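Camum supper club to reopen in bigger hall next month

After the better part of a year spent squeezing in elbow to elbow, the Thursday supper club in Camum is moving to a larger home, and the people who cook for it could hardly be more pleased. The club, which has been serving a shared evening meal out of the old reading room on Nurno Street, will start up again in the Selvanayagam Hall in the middle of November, with space for 80 people at a sitting where there used to be space for 32.

The news was shared with regulars on 28th October, over a big pot of lentil soup and more bread than anyone could finish, and it was met with a good long round of applause and at least one spoon banged on a table.

"We've been turning folks away at the door since the spring, and I can't tell you how much I hated doing it," said Vimala Varma, who started the club in February with a borrowed stove and a handwritten sign in the bakery window. "You'd see a family come up the steps with their coats on, all ready to eat, and you'd have to say sorry, come back next week. I'm so glad to be finished with that."

The idea behind the club is a simple one. People come in, sit down wherever there's a chair, and eat whatever has been cooked that evening. There is one main dish, usually a vegetable curry or a stew, something on the side, and a dessert that depends a great deal on what fruit came in that week. Anyone who can pay puts a few dollars in the tin by the coat rack, and anyone who can't is every bit as welcome. Leftovers go home in whatever tubs people have remembered to bring, and there is usually a friendly argument over the last of the rice.

The Selvanayagam Hall, for those who don't know it, is the long brick building behind the post office, which many people in town will remember from school dances and the yearly plant sale. It has stood mostly quiet since its roof was repaired. The kitchen at the back has a six-burner range, two deep sinks and a serving hatch that opens straight onto the main floor, and after months of carrying hot pans down a narrow hallway the cooks are looking forward to that hatch more than anything else.

The Ovik bus stops right outside, too, which should be a help to older diners who have been relying on rides from neighbors. The last bus leaves a little after supper is cleared, so nobody will need to hurry through dessert to catch it.

Hashini Akanda, who plans the menus and does most of the shopping, said the bigger room will change how she cooks, though she hopes it won't change how the evenings feel. She has already tried out a few larger recipes at home on her very patient relatives, including a pumpkin and coconut curry that she says got better each time she made it and a rice pudding that, by her own account, still needs some work.

"My mother fed whoever walked in, and she never once asked how many were coming," she said. "You put another cup of water in the dal and you find another chair. It's the same thing here, only I need a much bigger pot now."

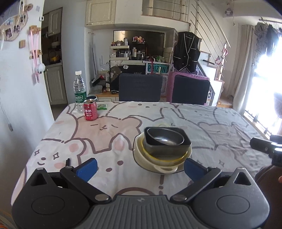 Do people need to sign up before they come to supper?

There's no sign-up at all, and anyone can walk in from 5:30 p.m. on a Thursday, although groups of 10 or more are asked to leave a note at the bakery by the Tuesday before so there's enough to go around.

The club is also hoping for a bit of help with the new place. It would be glad to have folding chairs in good shape, large soup pots with lids, serving spoons and dish towels, all of which can be dropped off at the bakery on Nurno Street during opening hours. There is plenty of room for more hands in the kitchen as well, and Varma was keen to say that nobody needs to be much of a cook. Peeling carrots and drying plates are both good ways to get to know people, and those who help out with the cooking usually sit down to eat together 15 minutes before the doors open.

Suppers will carry on in the reading room until the move, so anyone who would like one last squeeze around the old tables still has time to come by. Akanda is planning the pumpkin curry for the first night in the new hall, with flatbread on the side and, if all goes well, the rice pudding to follow.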